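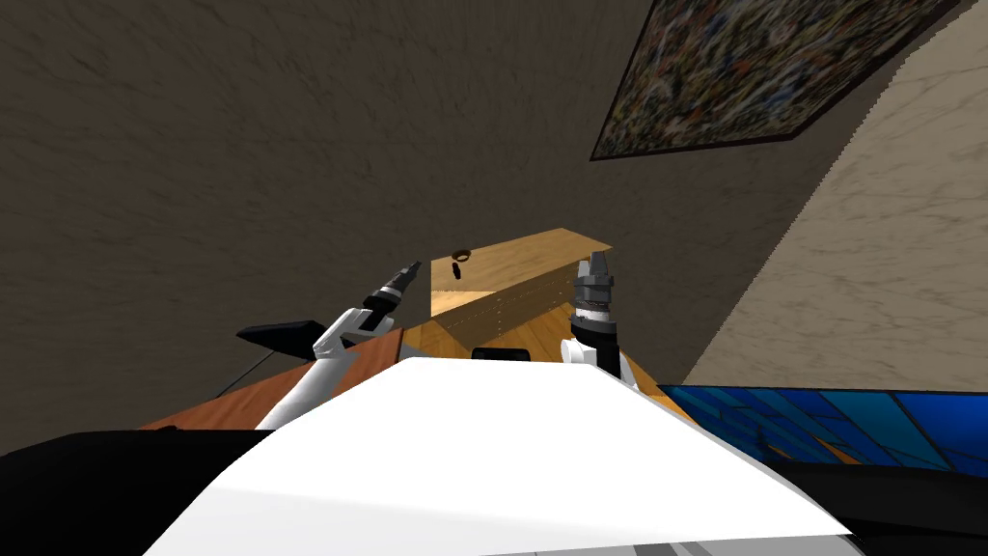 Automation and Work, Unit 7: Who does what once the robot arrives?

Last time we looked at machines. Now the fun part - the people standing next to them!

Our case is the packing floor at Haslam, a mid-sized parts supplier with 29 people on the day shift. In June the firm brought in two-armed robots for moving and turning boxes, set up by the integrator Carnon. Before that, every box was lifted by hand.

What changed
Lifting went down a lot, and sore backs with it. Checking went up. Two packers moved into a new role called cell lead, which means planning the robot's day, clearing jams and deciding when to stop it. They got three weeks of training (the union had asked for more). Roughly 7 in ten packers said the work was less tiring, but several missed talking across the bench.

Key terms
Task shift: the job stays, the tasks inside it move.
Handover point: the spot where a person's work ends and the robot's begins. Most quarrels start there, so look for it first!
Simulation: trying out a layout on screen. Packers at Haslam sat in on these sessions and got the table height changed - a great example of shop-floor knowledge at work.

For next class
Read the Wultside chapter, pages 2 to 29. Pick a job you have done yourself and mark its handover points. Bring a sketch, messy is fine.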